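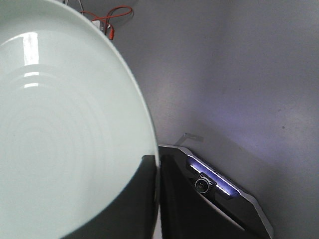
I read Vendcombe over four evenings in February, and I've been putting off writing about it because I liked it a lot and don't have a tidy way of saying why.

It's a collection of linked horror stories by Rostislav Vávra, translated by Milan Van Dijk, from a small press called Ruser. I had read one Vávra story before this, in an anthology I didn't finish, and all I remembered of it was a man who kept hearing his own front door close. That story is in here too, in a longer version, and it's much better with the extra pages.

Vendcombe is a town on a reservoir. Before the reservoir there was another town, also called Vendcombe, and the people who were moved uphill took the name with them. The first story gives us the figures straight away: 1,157 people on the old register, 83 who signed the papers to move, and no record of what happened to the rest. Vávra then more or less leaves that alone for 60 pages. The next few stories are about a school bus route, a divorce, and a woman who takes a job at the water board. You read all of them waiting for somebody to bring up the register again.

The water board story is called "Bitier" and it was my favorite. Bitier is the name of a valve, or a pumping station, or possibly a person. The woman is told on her first day to log Bitier every hour and she's too embarrassed to ask what it means. So she writes down what the man on the previous shift wrote down, with small changes so it looks like she's paying attention. After a while the small changes start to matter. I won't say more than that. It's the longest piece in the book and I read it in one go, then went back and reread the logs, which are printed in full at the end and don't match what she tells us she wrote.

"The Van Loon House" is the most traditional of the lot. A family rents a place above the water line, the cellar floods, and the water in the cellar has a tide. I've read plenty of stories like this and I guessed where it was heading. It still worked on me because of the father, who treats the whole thing as a dispute with the landlord. There are three letters from him in the text, each one politer than the last, and the final one made me put the book down and go turn on the hall light.

Two of the stories didn't do much for me. "Swimmers" is four pages of second person and felt like an exercise. "Inventory" has a good idea – a shopkeeper keeps receiving deliveries addressed to the drowned version of his shop – but it stops right when it gets interesting, and I couldn't tell if that was the point or if he'd run out of steam. I also could have done without the introduction, which gives away the ending of "Bitier" in its second paragraph. Skip it and come back to it later.

I can't judge the translation against the original. In English it reads clean and a little stiff, which suits these people. They're all very formal with each other. Van Dijk keeps a few odd phrases that I assume are literal, like "to owe the stairs," which three different characters use and which is never explained. I have a theory about it but it depends on the last story.

About that last story. It goes back to the register, finally, and it's told by one of the 83. Some readers are going to find it flat. There's no big reveal, and the narrator is an old man who mostly wants to talk about his brother's boat. I thought it was the right way to end, though I had to sleep on it first. The thing I'd been waiting for all book long gets mentioned in half a sentence, in passing, and then he goes back to the boat.

The whole book is just over 200 pages, and the print is small. My copy had a crooked spine out of the box, but the paper is nice and the cover is plain gray with the title in the bottom corner.

If you like your horror quiet and don't mind being left with loose ends, I'd say get it. If you need to know what's in the water, you'll probably be annoyed. I'm planning to go back to that anthology next and read the stories I skipped, starting with the one right after his.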